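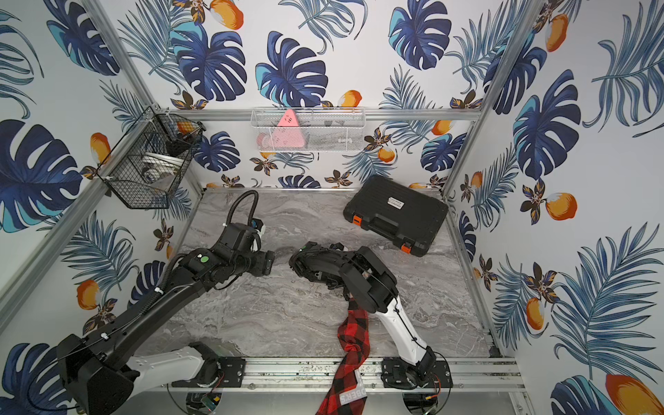
Photo: Kotville Home Review

Plamero wallpaper panels and marble floor panel: a skeptic's notes

I don't like stick-up wallpaper much, and I like fake marble less, so I was probably the wrong buyer for either. The Plamero panels went up on three walls of a very small space in November, over the gray marble-pattern floor panel that Staltness sells. Staltness calls the two a "natural pairing." I had my doubts about that too.

The print first. Big monstera leaves in navy and turquoise, feathery blue palm fronds, orange-and-white mangoes, and little brown-and-gold flowers in between, all on white. It's a lot. On the product page you see one panel behind a chair and it looks airy. Put it on three sides of something compact and there is no resting your eyes anywhere. The leaves are drawn large, which I expected to be the problem, but the small flowers bother me more. From a few steps back they turn into specks.

The white background does help. I had a dark green leaf paper once that made a closet feel like the inside of a boot, and this is much better.

Hanging took me roughly 6 hours, against the "easy afternoon" on the package. The panels arrive rolled and want to stay rolled. Mine sat under books overnight and the corners still lifted. Matching leaves from one panel to the next is possible if you trim, and the trimming guide is a joke: one drawing, no measurements. I ruined a panel learning this. Devadiga, the shop I ordered from, would only sell me a replacement at full price.

The floor panel I was ready to hate. White veins, darker gray veins, plenty of swirl. Nobody is going to take it for stone up close, but it's a quiet gray and it calms the walls down a bit. It wipes clean. Coffee came off with a damp rag, a marker line needed two tries.

Does the pairing work? Sort of. Cool gray under blue leaves is fine. The mangoes are the only warm thing in the print besides the flowers, and against the gray they look a little stranded.

Walls: I'd buy one panel and stop. Floor: yes, if it's on sale.

Plamero panels 6/10, Staltness floor panel 7/10.

Posted 2023-02-11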